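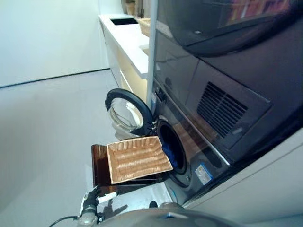

Pilari Teaching Set
By Fomach

Pilari is a set for showing a household task to a robot arm. You can guide the arm by hand, or you can drive it from another place in the room with the hand controller. Both ways record the same kind of file, so you may mix them in one project.

What is in the set
Hand controller with wrist strap
Guiding handle for the arm
Foot switch (start, pause, discard)
Grata recording software, licence for 2 workplaces
Cable set and carrying case

Teaching by hand
Fix the guiding handle behind the gripper and press the foot switch. The arm becomes light and follows your hand. We recommend this way for slow movements close to an object, for example when a tray must come to the door of a washing machine without touching the glass.

Teaching by remote control
The controller copies the position of your wrist and the opening of your fingers. It is more comfortable when the robot works low, near the floor, and the operator does not wish to kneel. Speed can be limited in the menu.

Laundry tasks
Many of our customers begin with laundry. A front-loading machine asks for several different movements: the door, the drum, soft clothes, a tray or basket. Please teach each movement as a separate recording and join them later in Grata. Long recordings are also possible, but one small mistake at the end means that you repeat everything.

Technical data
Weight of controller: 300 g
Recordings in internal memory: up to 572
Length of main cable: 161 cm
Languages of the menu: English, Portuguese, Italian

Compatibility
Pilari works with the Honorato arm, both the table version and the mobile version. For other arms, please write to us before ordering and tell us the type of flange.

Delivery
Orders received before Wednesday noon leave our warehouse in the same week. The foot switch can also be ordered separately as a spare part.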